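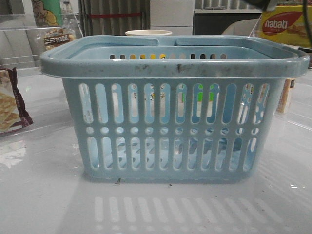

Prosside is hiring teleoperators, and before you picture yourself teaching a robot to do your shopping, please read to the end. The job is moving groceries from one place to another by remote arm, over and over, so that a learning system has something to copy. A good share of it is snack packages and a light blue plastic basket with scuff marks along its rim. You would get to know that basket very well. The handles fold down flat, the sides are full of slots, and the white tabletop throws a reflection of it back at you. All of that is easy for a person to ignore. We have no strong reason to believe it's easy for a model.

I run collection here, and I've read the same press releases you have. Show the machine enough examples, they say, and it will work out the rest. Maybe. Our last round came to 2586 recorded attempts. I threw out 400 of them for sloppy starts, wrong labels, or operators who had clearly stopped paying attention. The policy trained on what was left was decent at biscuits and poor at anything in a shiny wrapper. I don't know whether more examples will fix that. We're collecting another 1000 to find out, and they have to be good ones or the answer won't mean anything.

The task set for this round is called Taris. Operators pick packaged snacks and small boxes off a table or display stand and put them in a basket, then take them out again. Some sessions cover the handles only: up, down, one at a time. There is a written protocol for each task. It's dull and I expect you to follow it, and to tell me when it makes no sense. Version two exists only on account of an operator who complained for a week.

What you'd do on a shift
Run recorded attempts using a hand controller. We train you on it for two paid days.
Reset the table between attempts according to a layout card.
Mark every attempt as success, failure or unsure. We want the failures. Please don't quietly redo one to make your numbers look better – we don't rank people by numbers.
Write a line or two in the log when something odd happens.

Who we're looking for
Steady hands and normal or corrected eyesight. Patience with repetition. Enough written English to fill in a log that a stranger can read. No degree, no programming, no gaming background. Past warehouse, kitchen, lab or checkout work is a plus. If you're convinced that robots will be running every supermarket by next year, you can still apply, but expect arguments at lunch.

Hours and terms
Shifts are four hours, with a 15 minute break every hour. The break is part of the shift and it is paid. The contract is hourly and runs through the end of July. I can't promise anything after that, and I'd be wary of anyone in this field who did. Pay is listed on the application form, the same rate for everyone, with no bonus per attempt.

Your hand movements and controller input are recorded. Your face and voice are not. The recordings go to our partner Skanovero for training and stay in the data set after you leave, so read the consent sheet before you sign it. If you don't like it, don't sign, and there will be no hard feelings.

How to apply
Send a short note to Ifigeneia Triantafyllou through the jobs form on this site by Monday, May 18, 2020. Tell her which shifts you could work and describe one boring job you did well. A résumé is optional. We'll invite people in for a one-hour paid trial at the table, and you'll hear from us either way.

Questions about the work itself can come to me.

Onyekachi Ajayi
Data collection lead, Prosside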